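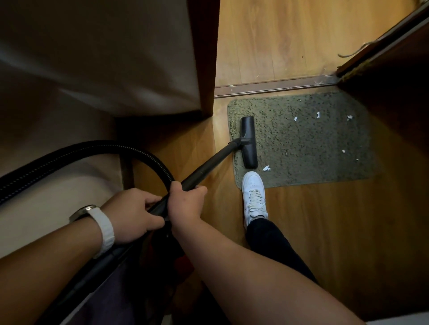

Killach community event stats are out, do you believe them?

Posted in: General Discussion

nildenrat
So Grilham put up the numbers for the November siege event. They say 3784 clans signed up and more than half of them took the keep before the timer ran out. More than half? My clan wiped on the second gate for three nights straight and we are not bad at this game. What counts as "took the keep" here? The post doesn't say.

Hendrik Goossens
It says "completed the siege objective." There were two objectives. Opening the gate was one of them.

nildenrat
Right, so if they're counting the gate, that number means nothing.

mossbucket
You guys do this after every event. Maybe people just got good? We cleared it with 10 players, and two of them had never done a siege before. Bring ladders and stop fighting in the yard.

palletjack_9
Which difficulty though? It scaled down if your clan was under 12 people. The boss had maybe half the health.

mossbucket
Whatever the default was. I didn't touch it.

palletjack_9
Then you got the small version. Still a clear, but you can't compare it to what the full clans were up against.

Lieven Vandenberghe
I went through the public leaderboard last night. It lists 570 clans with a finish time. If more than half of 3784 really finished, where are the rest of them? I'm open to a boring answer, like the board only showing one region, but I looked for a region filter and couldn't find one.

mossbucket
The board is opt in. You have to check a box in clan settings. Ours isn't on there either.

Lieven Vandenberghe
Where is that box? I've been clan leader since Nilden shut down its servers and I've never seen it.

mossbucket
Clan > Privacy > Show results. It's off by default.

Lieven Vandenberghe
OK, found it. That explains some of the gap. I don't buy that it explains all of it. People who win tend to want their name up there.

Hendrik Goossens
They did the same thing with the spring race. Big percentage in the headline, no breakdown, and a week later there's a paid pack with "harder" sieges. I'd wait and see what shows up in the store.

tansyfoot
The pack was planned before the event, it was on the roadmap. I don't like the store either but that isn't proof of anything.

Hendrik Goossens
Didn't say proof. Said wait.

nildenrat
I sent support a ticket asking for gate clears and keep clears as separate numbers. Got the auto reply. Will post if a person answers.

palletjack_9
Ask them to split it by clan size too.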